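Cable loop on the picking cell keeps creeping – how do you all dress yours?

yufang_xiao
Posted July 2023

Hello everybody, and thank you in advance for reading, I know I go on a bit. I look after the bin picking cell at Skamlow and the thing giving me grief is the cable bundle at the wrist. We have one yellow cable and a handful of black ones running down the arm and looping around the last orange joint cover. Every few shifts the loop works its way lower, and when the arm reaches for something near the left wall it starts to brush the bin.

I re-tied it at 1,141 hours and it looked lovely (I was quite proud of it!), and now it's wandering again. The bin itself is clamped to the table and doesn't budge, so I'm fairly sure it's the bundle. Picture from this morning:
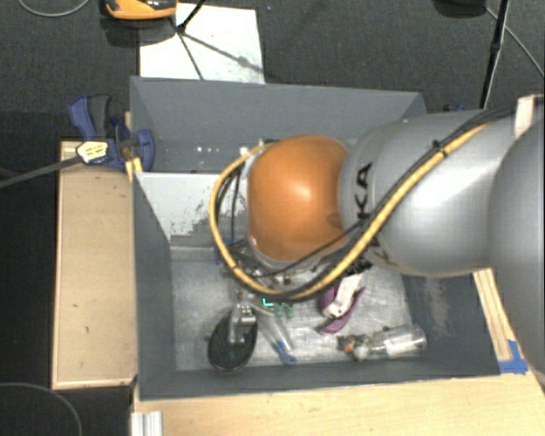 Wrist loop over the bin, gripper finger down by the purple piece. The tie I mean is the small black one on the upper part of the link.

Any advice very welcome, including "you've done it all wrong."

pelletier_dave
You haven't done it all wrong, don't worry. But I only see the one tie on that stretch, and then everything is free until the far side of the orange cover. A tie holds the cables to each other, and it does very little to hold them to the arm. I'd put 2 hook-and-loop straps over a rubber pad, one on either side of the joint, and leave the slack between them.

Volodymyr Bilyk
I'm going to disagree with Dave a little, with great affection – he helped me out of a terrible mess last September. If you strap both sides of that joint you have to be very sure about the slack at full rotation. We did it that way on our Cullance cell and broke a conductor inside the jacket, where you couldn't see a thing from outside. I would shorten the loop first, jog the last joint slowly to both limits, and only then fix anything.

Also, what about those thin dark wires hanging inside the loop? Are they sensor wires? I'd sleeve those before I touched the big cable.

pelletier_dave
Fair point on jogging it first, I should have said so. I still say straps. We have 3,000 hours on ours with no breaks, but then our program never turns the wrist all the way around.

yufang_xiao
Oh, this is so helpful, thank you both! Yes, the thin ones go to the finger sensor, and no, they have never had a sleeve. They were like that when I took over the cell and I'm ashamed to say I just kept working around them. Our wrist does turn quite far, because the parts land every which way and the planner likes to come in from odd angles.

Volodymyr Bilyk
Then you could limit the joint in the planner too. You may lose a few grasps close to the walls, but the cable will have an easier life.

dostden_maint
Joining in to say please mark the cables with a paint pen where they leave the strap. If the mark moves, you know which one is slipping. Saved us many arguments on second shift.

yufang_xiao
Paint pen, what a good idea, we have a drawer full of them. So: power down, sleeve on the thin wires, shorten the loop, jog to both limits at slow speed, and then straps if there's slack to spare. I'd rather not limit the joint yet – the corners are hard enough as it is. I'll write back once it has run for a couple of weeks.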